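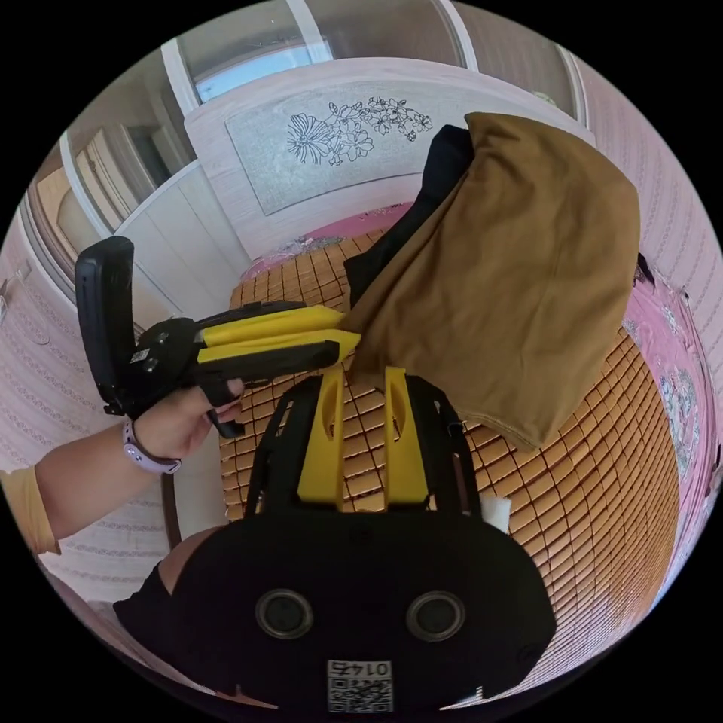 Zwei handgeführte Greifer in Schwarz und Gelb

Häufige Fragen zur Meldestelle für Desinformation im Wahlkampf

Stand: 27. Oktober 2023

Wer betreibt die Meldestelle?
Die Meldestelle wird vom Verein Clerik getragen. Die fachliche Leitung liegt bei Bořivoj Jelínek, für die Auswertung fremdsprachiger Inhalte ist Svetozár Rusnák zuständig. Eine Weisungsbefugnis von Parteien oder Behörden besteht nicht.

Welche Inhalte können gemeldet werden?
Angenommen werden Beiträge, Webseiten, Videos und Rundschreiben, bei denen der begründete Verdacht besteht, dass falsche Angaben über Wahltermine, Wahlverfahren oder Kandidierende gezielt verbreitet werden. Meinungsäußerungen – auch scharf formulierte – werden nicht geprüft. Dasselbe gilt für erkennbare Satire.

Wie reiche ich eine Meldung ein?
Bitte verwenden Sie das Onlineformular. Benötigt werden die vollständige Adresse des Beitrags, der Zeitpunkt des Abrufs und nach Möglichkeit eine Bildschirmaufnahme. Die Begründung darf höchstens 300 Wörter umfassen. Meldungen per Telefon können nicht entgegengenommen werden.

Muss ich meinen Namen angeben?
Nein. Ohne Kontaktadresse sind allerdings weder Rückfragen noch eine Mitteilung des Ergebnisses möglich.

Wie lange dauert die Prüfung?
Eine erste Einordnung erfolgt in der Regel innerhalb von drei Werktagen. Fälle, in denen die Herkunft einer Webseite oder eines Netzwerks von Konten ermittelt werden muss, nehmen deutlich mehr Zeit in Anspruch.

Wie viele Meldungen sind bisher eingegangen?
Seit Aufnahme des Betriebs im Juli wurden 103 Meldungen abschließend bearbeitet. Offene Vorgänge sind in dieser Zahl nicht enthalten.

Was bedeutet die Einstufung »koordiniert«?
Sie wird vergeben, wenn mehrere Konten oder Seiten denselben Inhalt in enger zeitlicher Abfolge verbreiten und technische oder sprachliche Merkmale auf eine gemeinsame Steuerung hindeuten. Eine Zuordnung zu einem bestimmten Staat oder Dienst ist damit nicht verbunden.

Kann die Meldestelle Inhalte löschen lassen?
Nein. Sie unterrichtet den jeweiligen Plattformbetreiber und veröffentlicht ihre Bewertung. Bei Verdacht auf eine Straftat wird der Vorgang an die zuständige Behörde abgegeben.

Was geschieht mit meinen Daten?
Personenbezogene Angaben werden getrennt vom gemeldeten Inhalt gespeichert und drei Monate nach Abschluss des Vorgangs gelöscht. Der technische Betrieb des Formulars erfolgt durch die Firma Delteck im Auftrag des Vereins.

Kann ich einer Bewertung widersprechen?
Betroffene Herausgeber können eine schriftliche Stellungnahme einreichen. Sie wird der veröffentlichten Bewertung beigefügt, sofern sie keine Rechte Dritter verletzt. Das Formular hierfür finden Sie im Bereich »Stellungnahmen«.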